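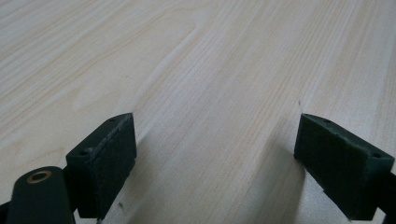

Pale grain, faintly streaked

I have been putting off writing about the garage door for weeks, partly because it is a garage door and I wasn't sure there was much to say, and partly because I was still cross. But a few of you asked after I grumbled about it in the last post, so put the kettle on, this may go on a bit.

Our old door was an up-and-over, the sort you heave at from the bottom handle and then duck. It came with the house and it had been getting heavier all winter. I put this down to me getting older. Then one Wednesday in the school holidays there was a bang like somebody dropping a tray of saucepans down the stairs, and when I went out to look, the door was hanging at a slant with one side a good hand's width lower than the other and a cable curled up on the floor. The car was inside. So was the freezer, with all the blackcurrants in it!

If this ever happens to you, please don't do what I did, which was to get hold of the low side and try to push it back up. The springs on these doors are under a great deal of tension and the man who came out later was quite stern with me about it. Leave it where it is, keep children and pets well away, don't undo anything that looks like it is holding something else, and ring a person who mends them.

Ringing a person was harder than I thought. The first firm I tried, over in Clundby, would only come out if I agreed to a new door before they had even seen the old one. The second never rang back. The third was Ternance, who are a small outfit and do mostly roller shutters for shops, but they said they would have a look and they turned up at half past seven the next morning while I was still in my dressing gown.

It was a broken cable, as I had guessed, but the spindle it ran on was worn too and the frame had dropped on that side, so the whole thing had been pulling crooked for goodness knows how long. He could put new cables on and it would go up and down, he said, but he wouldn't like to promise for how long. I liked him for that. He got the car out for me (and propped the door safely afterwards) and left me with two prices written on the back of a card.

The first was for another up-and-over, a plain steel one in white, fitted, with the old one taken away: £1372. The second was for an insulated sectional door made by Fundar, which goes up in panels and lies flat under the ceiling, with a motor: £2393. That is a big jump, and I went back and forth over it for days. I asked at choir. I asked my sister, who said I should get rid of the car. I got a price from the Surdu showroom on the ring road as well, to be fair to everybody, and they wanted more than £2000 for something very like the Fundar but without the motor, and fitting on top, so that rather settled where I would be buying it from, if not what.

In the end I went for the dearer one. The garage is built on to the house and the little bedroom sits over it, and that floor has always been freezing. An insulated door seemed like money I might feel under my feet in January. I also thought about my shoulder. I do still wince when I look at the bank statement.

It took them a day to fit, or a bit less, with a long pause in the middle while they packed out the frame on the bad side. There are things I wish I had known beforehand. You need clear headroom inside for the panels to run back, so my ladder hooks had to come down and the ladders are now living in the hall. The motor needs a socket near the middle of the ceiling, and ours didn't have one, so there was an electrician to find and pay as well. And do ask how you open it in a power cut! Ours has a red cord on the inside, but as there is no other way into the garage I needed a release with a key fitted on the outside too. It wasn't in the first quote and I only thought of it in bed the night before.

We have had it four weeks now. It is so quiet that I keep going back to check it has shut – I could hear the old one from the bottom of the garden. The remote has already been through the pocket of a cardigan and very nearly the washing machine. I can't tell you about the bedroom floor yet because it's been too mild, so I will report back when there has been a proper frost.

The blackcurrants were fine, by the way. I made eight jars.

Recent posts
The side gate that swelled shut
Blackcurrant jam, second attempt
Getting the chimney swept in July
What I did with the old coal bunker
Choir tea and a very wet walk

Contact me | Copyright, all words my own, please ask before borrowing | Back to top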